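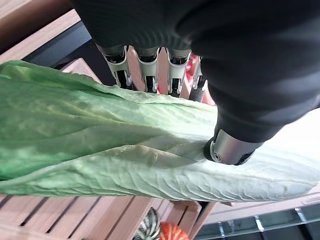
스코무라, 채소 소매 유통에 공동 저온 물류 적용… 매장 1,155곳 대상

2021년 2월 5일

신선식품 유통사 스코무라(Skomura)는 채소류 공급망을 공동 저온 물류 방식으로 전환한다고 밝혔다. 적용 대상은 직영점과 가맹점을 합친 매장 1,155곳이며, 취급 품목은 근채류, 과채류, 양념 채소 등 여덟 개 품목군이다. 전환 작업은 3월에 시작된다.

기존에는 산지 집하장에서 출하된 물량이 지역 도매 단계를 거쳐 매장별로 개별 배송되었다. 새 방식에서는 온드우드(Ondwood) 물류센터가 물량을 일괄 입고한 뒤 품목별 보관 온도에 따라 구획을 나누고, 매장 발주량에 맞춰 혼합 적재한다. 센터의 저온 구역 면적은 3,095㎡이다.

보관 조건은 품목군마다 다르게 설정된다. 당근과 마늘은 저온 구획에 두고, 저온 장해가 발생하기 쉬운 호박과 고추류는 이보다 높은 온도의 구획에 배치한다. 감자는 녹화와 발아를 억제하기 위해 차광 구획에서 별도로 관리하며, 양파는 습도를 낮춘 구획에 보관한다. 혼합 적재 차량에는 격벽을 설치해 두 개의 온도대를 유지한다.

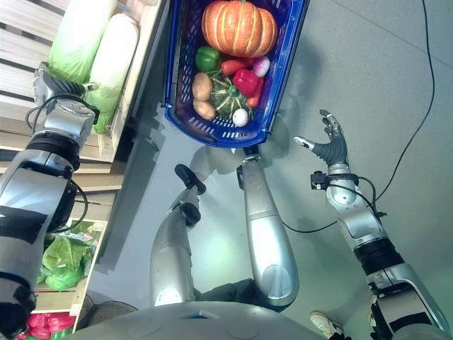 소포장 축소와 낱개 판매 확대

스코무라는 물류 전환과 함께 매장 진열 기준도 개정한다. 비닐 소포장 비중을 줄이고 감자, 양파, 당근, 파프리카를 낱개 단위로 판매하는 매장을 늘린다. 가격은 100g 단위로 표시하며, 계량은 계산대에서 이루어진다. 호박은 크기 편차가 커 개당 가격과 중량 가격을 병기하기로 했다.

진열대 재고는 필레이(Pillay)가 공급하는 발주 시스템으로 집계된다. 매장 담당자가 폐기 중량을 품목별로 입력하면 다음 발주량 산정에 반영되는 구조다. 종전에는 폐기량을 금액으로만 기록해 품목 간 손실률 비교가 어려웠다.

하라 벨하지(Hala Belhaj) 스코무라 공급망 부문장은 "손실의 상당 부분은 배송 구간의 온도 변동과 과다 발주에서 나온다"며 "두 항목을 같은 기간에 측정해야 원인을 분리할 수 있다"고 말했다.

납품 농가의 출하 규격

농가 출하 규격도 일부 조정된다. 외관 등급 기준 가운데 굽음과 크기 편차 항목이 완화되고, 병해와 압상 항목은 현행대로 유지된다. 계약 농가는 출하 상자마다 수확일과 선별일을 표기해야 한다. 표기가 누락된 상자는 센터 입고 단계에서 보류 처리된다.

상자는 회수형 플라스틱 용기로 통일된다. 용기 세척과 회수는 플라리스(Flaris)가 맡으며, 초기 운영 물량은 시범 노선에 1,000개가 배정된다. 용기 사용료는 전환 첫해에 한해 스코무라가 부담하고, 이후의 분담 비율은 계약 갱신 시 농가별로 협의한다.

전환은 온드우드 센터와 가까운 매장부터 순차적으로 진행된다. 도서 지역 매장은 선박 운송 일정 때문에 기존 배송 방식을 당분간 병행한다. 매장별 전환 일정은 가맹점 공지를 통해 개별 안내될 예정이다.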